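Petrauskas sells its Dumell hand-held gripper as a kit for 424 dollars, and the Plomivholm workshop has shipped 307 of them since April. The two fingers close flat against each other. We tried ours at a kitchen-style table with glass and plastic. 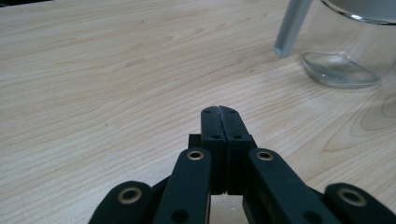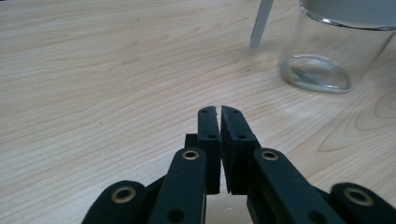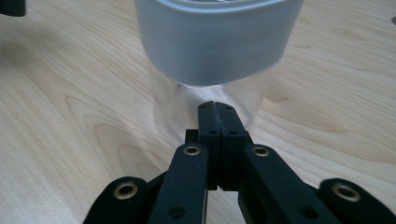

*The Dumell at the table, fingers together or nearly so.*

Aivar Eglītis, who designed the linkage, wants softer pads next. Spare pads are sold separately, and orders ship from Purkden.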